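Clothing Collection at Okdale: Sorting of Denim and Dark Garments

The clothing collection at Okdale has received 101 items during June. Sevim Akbulut thanks all households that have contributed.

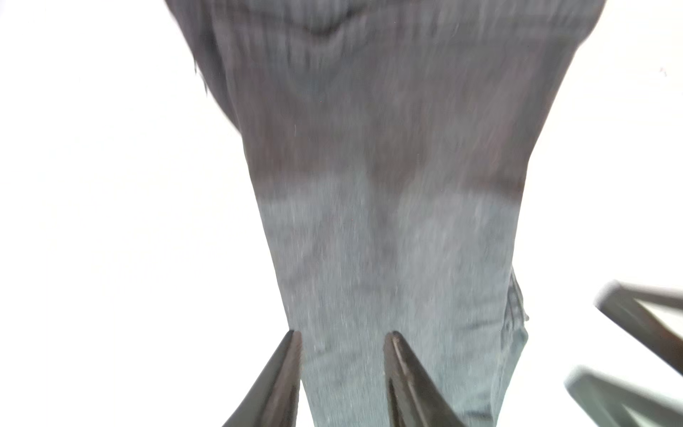

Trousers should be emptied at the pockets and laid flat before folding — jeans in particular. 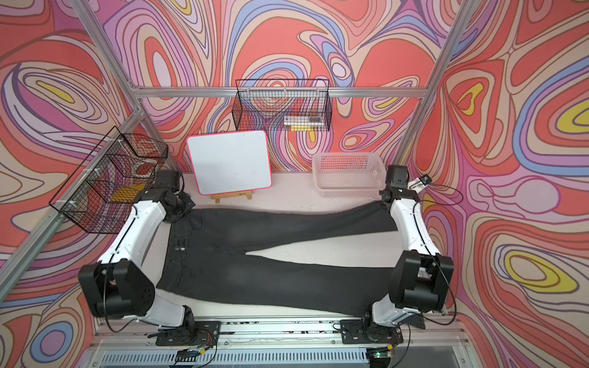 May worn jeans be donated?
Faded pairs are welcome, provided that the zip closes.

Dark garments are to be kept apart from light ones. 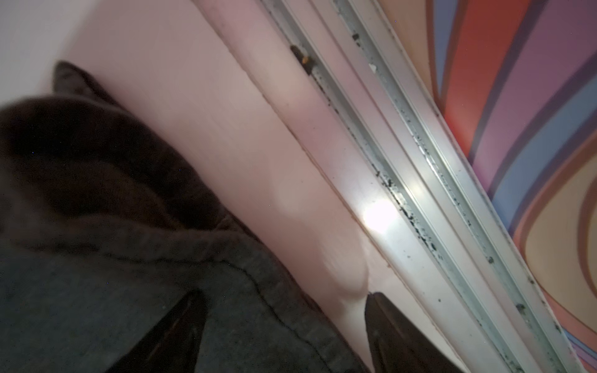
Next Collection

Bags will be accepted until 22 June 2018.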